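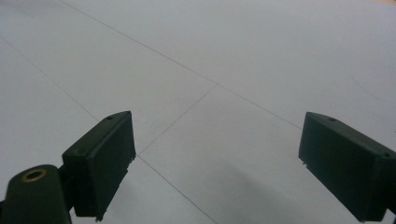 Green hand gripper, jaws open, over the tile.

Ticket: left and right widths don't agree on the handheld pair
Opened by: Santino Ibarra
Date: 25 May 2020
Status: open, waiting on parts

Hi all, me again with the gripper thing! Short version: when I open both hand grippers all the way, the left one reads 61 and the right one reads 35 (raw counts off the Preltari logger). They used to match within a count or two, and I zeroed them both before I started, so I don't think it's me this time.

What I've tried so far:

Swapped the cables left to right. The bad number stayed with the right gripper, so I'm crossing the cable off (I was really hoping it was the cable).

Rebooted the logger twice. Same thing.

Backed off the screw on the right slide a quarter turn and worked it open and shut for a while. It went from 35 up to 39, then dropped straight back to 35 when I snugged the screw down again. Hmm.

Checked the fingers on the green one too while I was at it. The bottom edges are a bit chipped at the corners, and I'd like to reprint those at some point, but I can't see a rough edge throwing off a width reading. Separate ticket if anybody cares.

After that I went over to the table and set up the tennis ball job, two balls on the white board and the bin on the left, because that's where Yáñez first noticed the numbers drifting. 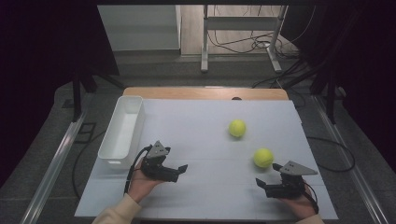
I ran it with both hands, 29 picks, same board and same bin every time, and wrote the closed width down after each one. Left hand was steady. Right hand crept down little by little and never came back up between picks, which smells like the encoder wheel slipping on its shaft. Prenstead had one do that in November and a new set screw sorted it out.

So I've asked Homgate for two set screws and a spare wheel, no ship date yet. Please don't re-zero the right one in the meantime, I want to see where it ends up! If you need widths today, use the left and note it in the log.

Santino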